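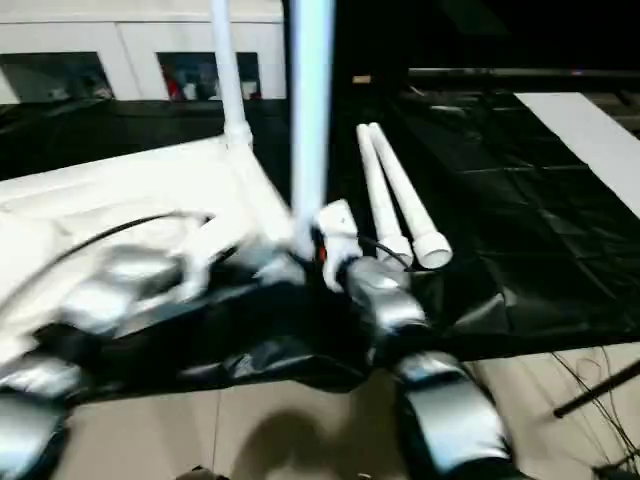
About Lullero

Lullero develops handling methods for robots that work with pipe, fittings and other light plumbing stock. The company has 17 employees and operates from one building on Olatunji Road, with offices at the front and test floors at the rear. Our main product is a method called Trolta, which is licensed to equipment builders and integrators. We do not build arms and we do not sell complete cells.

Background

The company was set up by Sinan Dağdelen to continue work on a narrow problem: a robot is asked to pick up a length of white plastic pipe, turn it, and bring its end to a fitting. The parts are cheap and their dimensions are well known. They are also smooth, nearly uniform in color, and much the same along their whole length. A camera that sees the middle of a pipe learns very little about where the ends are. A depth sensor often returns gaps on a glossy wall, and a tracker that has locked onto one pipe will readily move to its neighbor if the two lie side by side.

The usual answer is to fix the stock in a rack or tray so that the position of each piece is known in advance. This works in a factory and is the right choice there. Our licensees deal with stock that has been dropped on a floor or left on sheeting next to an unfinished run, and a rack is not available.

The Trolta method

Trolta estimates the position of a pipe by its terminations. An end cap, a collar, an open rim or a joint is treated as an anchor, and the straight section between two anchors is treated as a constraint with no position of its own. Each anchor carries a type, a direction and a confidence value. The method runs on two views, one from the head of the robot and one from the wrist, and keeps a separate anchor list for each.

The lists are merged only when the gripper is within a set distance of the part. Before that point the head view governs. After it, the wrist view governs direction and the head view is used to check that the anchor still belongs to the same pipe. If the check fails twice in a row, the arm backs off along its last path and the lists are cleared. Early versions tried to repair the lists in place, and this caused the arm to approach a second pipe with the grasp angle of the first.

Anchors that are lost from one view are held for a limited time with falling confidence. The hold time is the setting that licensees change most often. A long hold helps when the fingers pass in front of the part. It does harm if the part rolls. We ship a moderate value and recommend that it be left alone until the first full set of trials is complete.

Black plastic sheeting is our standard ground for trials. It gives strong contrast with white stock, but its folds produce bright highlights that are long, thin and straight enough to be taken for the edge of a pipe. A method that performs well on a flat gray table can lose much of its accuracy on a crumpled sheet. In Trolta, a highlight with no anchor at either end is discarded.

Results to date

The current release was evaluated on 1242 trials. A trial starts with the arm at rest and ends when the part has been presented to the fitting or the arm has backed off for the third time. Of these trials, 116 ended without a presented part. We reviewed each one by hand and sorted it by the first error in the log. The largest group consisted of anchors assigned to the wrong pipe of a parallel pair. The second largest was cable: a thin black cable crossing a white surface divides it, and the earlier detector placed a joint at the crossing. The current detector requires a change in width before it will report a joint, and crossings are now a minor source of failure.

A separate set of 238 trials was run with the wrist view turned off after the approach. Results on single pipes changed little. Results on parallel pairs were clearly worse, and we no longer offer a configuration with the head view alone.

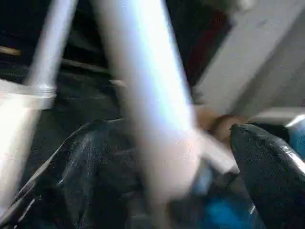

Binta Tijani, in written comments on the Trolta report, objected that a back-off should be scored separately from a failed grasp. Her argument was that a method which withdraws cleanly leaves the operator with a usable part, while a dropped pipe may strike the run being assembled, and that a single failure figure hides the difference. She also asked for the hold time to be printed next to every result.

Both changes have been adopted. Reports from release 4 onward list back-offs, drops and timeouts in separate columns, and the hold time appears in the header of each table. Older reports have not been reissued. Licensees who want the earlier logs sorted under the new scheme can request them from the office.

Skisex

Skisex is our log format and the small set of tools that reads it. It stores anchor lists, gripper commands and both views against a single clock. It was written for internal use and still shows it: the command names are short, the error messages are shorter, and the viewer expects a wide monitor. We release it to licensees at no charge so that a fault seen at their site can be replayed at ours. A log without the wrist view can be opened but not replayed.

What we do not cover

Trolta has been tested on rigid plastic pipe and matching fittings. It has not been tested on copper, on corrugated hose, or on clear tube. Threaded joints can be detected as anchors, but the method has no model of turning a part onto a thread. Solvent joints are outside its scope altogether. Inquiries on flexible line are kept on file, and work on it is planned to begin in April.

Working with us

New licensees begin with a trial period on their own stock. We ask for the outside diameter and wall thickness of each pipe, a sample of every fitting type, and the mounting position of both cameras. Samples are kept for the length of the license so that later releases can be checked against them. Integration is done by the licensee, with support from our test staff by phone or on site.

Visits to the test floors are by appointment. Closed shoes are required, and visitors should enter by the front door on Olatunji Road.

Page last revised Dec 3, 2019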